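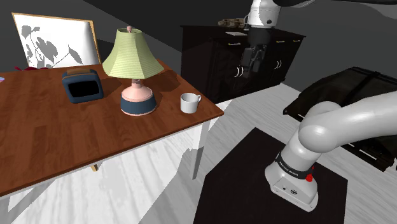 A table lamp with a ribbed, flared shade on a plank-topped table.

The Long Life of Household Furniture

When the Plemton Furniture Library opened its doors in March, its founders expected to lend chairs and tables to students and to families between homes. They did not expect to become a center for repair. Yet of the 1,798 requests received in the first season, the larger share came from people who already owned what they needed and wished only to keep it in use.

The library occupies the lower floor of the former Garg dry goods building, near the river. Members pay a yearly fee and may borrow up to 5 pieces at a time. They may also bring in a piece of their own for inspection, and it is this service that has drawn the attention of other towns in the region.

"A household will often replace a table for the sake of one joint," said Yufang Mao, the director of the library. "The joint can be reglued in an afternoon. What the owner lacks is the clamp, the bench, and someone to say that the work is worth doing."

Ms. Mao came to Plemton after a career in museum conservation, and the methods she has brought with her are cautious. Every piece is examined before any tool is taken up. Old finishes are kept where they are sound. Replacement parts are marked on a hidden face so that a later owner may tell new work from old. Members are asked to write a short history of each object, including where it was bought, which rooms it has stood in, and any earlier repairs they know of.

These histories are kept in a card file beside the front desk. Many are a few lines long. Others run to several cards and describe a sideboard's passage through four generations, or the winter a dining table spent on a porch. The library has begun to copy them for the town archive, where they will be open to the public.

A Question of Light

Lighting was added to the collection in the second month, after repeated requests from members. Lamps present a different problem from chairs. A base may last for a century, but a shade fades, dries, and splits, and the wiring inside must meet present rules before a lamp can be lent. The library sends all electrical work to Serkgate, a licensed workshop in the next county, and accepts back only those lamps that carry a signed tag.

Members are also given advice on placement. A lamp intended for reading should stand so that the lower rim of the shade is near the eye level of the seated reader. A room with a single bright source tends to feel smaller than one with several modest ones. Wood surfaces in particular change a good deal with the direction of the light, and staff suggest viewing a table by day and again in the evening before any decision is made about refinishing it. 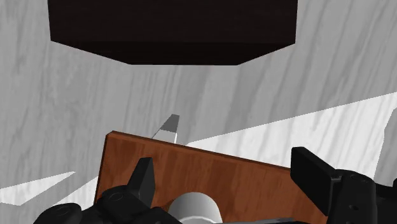
Light and shade on gray wood grain.

The question of refinishing remains the one most likely to divide members. Some hold that a worn surface should be left alone. Others see no reason to live with a color they dislike, and gray and whitened finishes have been popular in recent years. The library takes no side, although it does require a waiting period of 33 days before it will lend a sander for use on any piece more than fifty years old. Several owners have returned within that time to say that a cleaning with mild soap had satisfied them.

Support From the District

Funding for the program has come chiefly from the Dralusari Trust, which supports practical education in small towns. The trust's first grant paid for benches, clamps, and the rental of the building. A second grant, to be announced on 29th October, is expected to provide for evening classes in caning, upholstery, and basic joinery.

There are 111 names on the waiting list for those classes. Ms. Mao has asked that places be offered first to members who have a piece of their own in need of work, and that each class be held to a size at which every student has a bench.

The library is open on weekday afternoons and one evening each week. Visitors who wish to have a piece inspected are asked to telephone ahead and to measure the item, as the front entrance is narrow and larger pieces must be brought in through the yard.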